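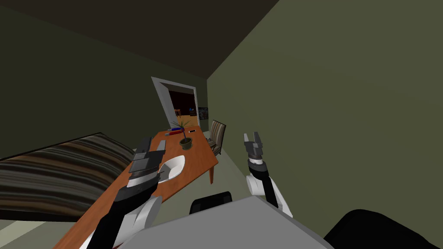 White curved bowl on a long wooden table, olive-green walls behind.

Kisalora wall paint in olive: six months in
Posted 2020-03-23

I painted our dining room in September and promised a few of you a proper write-up once I'd lived with the color through a winter. So this is my review of Kisalora's matte interior paint, plus the Davel roller kit I put it on with, and a few words on the primer. I paid for all of it myself. Short version: I love this paint, and I'd do the room again tomorrow if my shoulders would let me.

First, the color. Olive is tricky. I've tried it twice in other houses and both times I ended up with something close to pea soup by dinnertime. Kisalora's has a good amount of brown in it, so it stays warm when the sun goes, and in the morning it picks up a little yellow and looks almost fresh. Our dining room faces north, and I was sure it would go gloomy. It went cozy! My sister-in-law walked in over the holidays and asked whether we'd changed the light bulbs.

If you're choosing from the little card, please don't. The card looks lighter and a lot grayer than the wall. Buy the sample pot, paint a big sheet of poster board, and move it around for a couple of days. I taped mine up next to the window, then in the darkest corner, then behind the lamp, and it looked like a different color each time (all of them nice, luckily). The pot cost me $12 and covered the board twice with plenty left over, which I've since used for touch-ups.

Coverage

The old walls were a pale cream, fairly clean, with a few patched nail holes. I put Jesteck primer over the patches only and then went straight in with the olive. One coat looked streaky enough that I panicked a bit and called Wen-hsiung Choi, who painted houses for years before he moved into flooring. He told me to go to bed and not look at it until morning. Good advice. The streaks had mostly dried out by breakfast, and the second coat took care of what was left. I did a third on the window wall where the light rakes across it, and I probably didn't need to.

The paint itself is thick, closer to yogurt than cream, and it hardly spatters. I had drop cloths down everywhere and ended up with a handful of tiny dots, most of them on me. It doesn't smell of much either. We ate in the next room that same night with the door open and it didn't bother anyone.

One gripe about drying. The can says you can recoat after a few hours. I tried that on the short wall, and the roller started to pull at the first coat near the baseboard, where it was still soft. After that I left it overnight between coats and had no more trouble. If your house is on the cool side like ours, I'd plan on a full weekend.

The Davel roller kit

I bought this because it was on the shelf next to the paint, and I expected to throw it away afterward. It's really good! The frame has a proper cage, so the sleeve doesn't creep off the end, and the handle threads onto an ordinary broom pole. You get one wide sleeve, one narrow one for behind radiators, a tray with a deep well, and an angled brush. The sleeves shed a little at first. Wrap them in masking tape and peel it off before you load any paint, and most of the fluff comes away.

The brush is the weak part. It's fine for slapping paint around a socket, but I couldn't get a clean line along the ceiling with it. Ours is dark brown, so every wobble would have been right there at eye level for the rest of my life (or so it felt at the top of a ladder). I swapped to a brush I already owned, a much softer one, and the line came out beautifully. I'd have been happy to pay a bit more for a kit with a better brush in it.

The whole kit was $50, tray liners included. I've washed the sleeves four times now and used them on a closet and the back of a bookcase, and they're still soft.

Living with it

This is the part I really wanted to report on, as a matte finish in a room where people eat seemed like asking for trouble. So far we've had gravy, candle soot, crayon, and a long black scuff from moving a chair. The gravy wiped off with a damp cloth. So did the crayon, with a tiny drop of dish soap and some patience. The soot left a faint shadow that I painted over from the sample pot, and I can't find the spot anymore.

The scuff is still there. Rubbing at it made the paint slightly shiny, and now I have a scuff with a halo. Pin-yu Hsueh, whose hallway is in the same paint, had the same thing happen and says to use a clean white eraser, very lightly, before you try anything wet. I'll do that next time. For a busy hallway or a kid's room I think I'd go for their satin instead, although I haven't used it and can't tell you whether the color looks the same.

What goes with it? Almost anything in wood, and orange-brown wood most of all. Plain white dishes look fantastic against it. Cool grays didn't work for me. I had a pale gray rug in there for a week and it turned faintly purple, so it lives upstairs now. Brass is lovely, chrome a bit harsh. I hung linen curtains from Lo in their oatmeal shade and they look as if they'd been made for the room.

What I spent

The paint came to $87 for the big can, and I have enough left for another small wall. The primer was $13. Add the sample pot and the roller kit and that's the full bill, aside from tape and a bag of rags I already had. I've spent more than that on a lamp I didn't even like.

Would I buy it again?

Yes to the paint, very happily. Yes to the kit if you already own a decent brush. The primer did its job and I have no strong feelings about it. I'm looking at Kisalora's dark rust for the downstairs bathroom next - there's a poster board leaning against the tub as I type, and I've changed my mind about it twice since breakfast.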